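4.3 Staging mixed cartons for dispatch

This section covers the handling of small and medium cartons that share an aisle with boxed appliances. It applies to the Skemville and Paewai stores. Pallet loads without loose cartons are covered in section 5.

Before you start

Have the pick list, a roll of clear packing tape, a tape knife with a guarded blade and a pad of Bokley form 168 (damaged packaging). Check that the aisle lights are on and that the cart brake holds.

CAUTION: Washing machine cartons marked "Do not clamp" must not be moved with a clamp truck. Use a hand truck with a strap, or a pallet jack if the carton is on a pallet.

CAUTION: Do not lean on stacked appliance cartons or use them as a step.

4.3.1 Checking the carton

1. Set the carton on a flat surface with the largest face down. The carton must not overhang the edge.

2. Read all printed marks before lifting again. Look for arrows, the glass (fragile) symbol, the umbrella (keep dry) symbol and any hazard label.

3. If the carton has a label with a red dashed border and a UN number, compare the number with the pick list. UN 3481 is used for lithium ion batteries packed with or contained in equipment. Cartons with this mark go on the top layer only.

4. Inspect the corners and edges. Surface tearing of the outer paper is recorded as grade A. A hole through the board, a crushed corner or a stain is recorded as grade B.

5. For grade A, enter the carton on form 168 and continue. For grade B, stop and move the carton to bay 334. Do not tape over the damage.

Note: Tape must never cover a hazard label, in whole or in part. If the label is covered already, treat the carton as grade B.

6. Press lightly on the top face with both palms. The board should not give. If it does, check that the contents match the weight on the list.

4.3.2 Loading the cart

1. Bring the cart alongside the stack and set the brake. Leave a gap wide enough to stand in.

2. Load large cartons first, against one side of the platform. Keep the marked face outward where space allows.

3. Place low cartons in the remaining space. Hold the carton with one hand on each side, lower it to the platform and then slide it into position. Do not pull a carton by its tape or wrap. 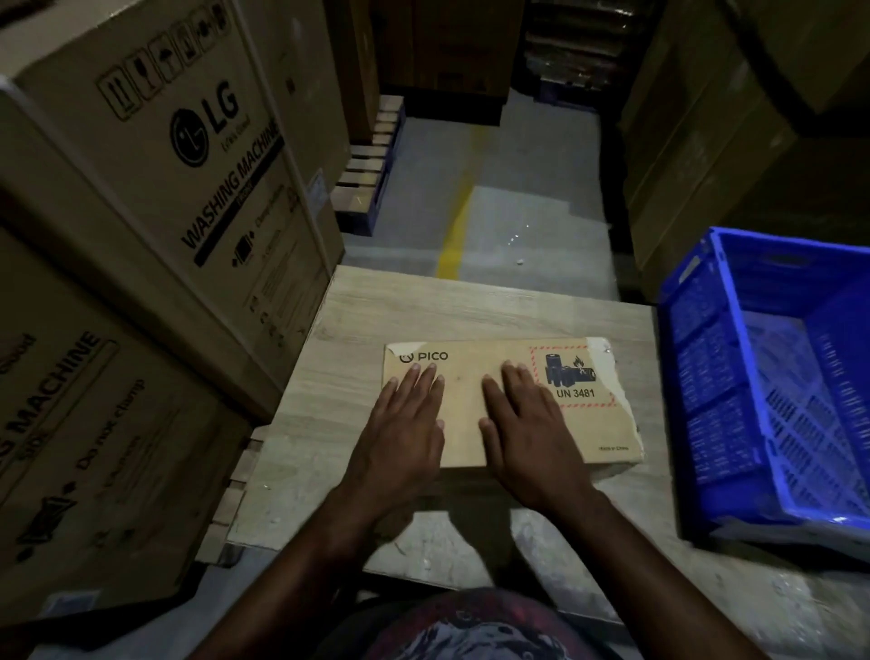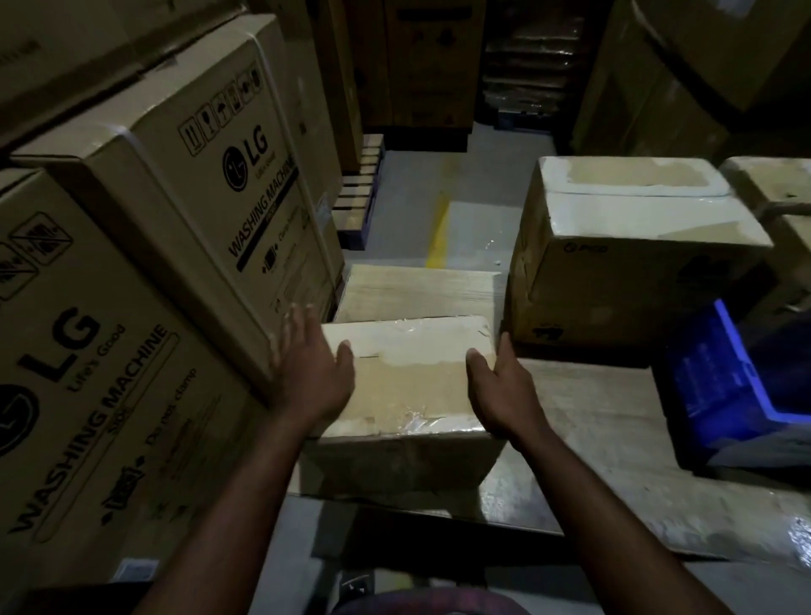 4. Close any gap larger than a hand's width with a filler pad. Cartons must not be able to shift when the cart turns.

5. Check that no carton extends past the edge of the platform, and that no carton on the cart touches the appliance stack.

6. Place cartons with a UN 3481 label last, label visible, with nothing on top of them.

Note: The cart platform is rated for 300 lb. The rating includes filler pads and any board used as a base.

4.3.3 Retaping

Cartons that arrive with old tape may be retaped if the board is sound.

1. Wipe dust from the seam with a dry cloth.

2. Run one strip along the full seam and fold it down each end.

3. Add one strip across each open edge. Do not remove the old tape, as it lifts the surface of the board.

4. Write the letter R next to the seam in black marker.

4.3.4 Release

1. Scan the cart tag in the Joltine terminal and select Staged.

2. Enter the carton count. If the terminal shows code 1213, the count does not match the list. Recount before calling the desk.

3. Attach the completed form 168, if any, to the cart handle.

4. Move the cart to the dispatch line and set the brake.

Questions about grading go to Naledi Oosthuizen at the dispatch desk. Terminal faults are reported to Matúš Kadlec. The desk is closed on Sunday; carts staged on that day remain on the line with the brake set.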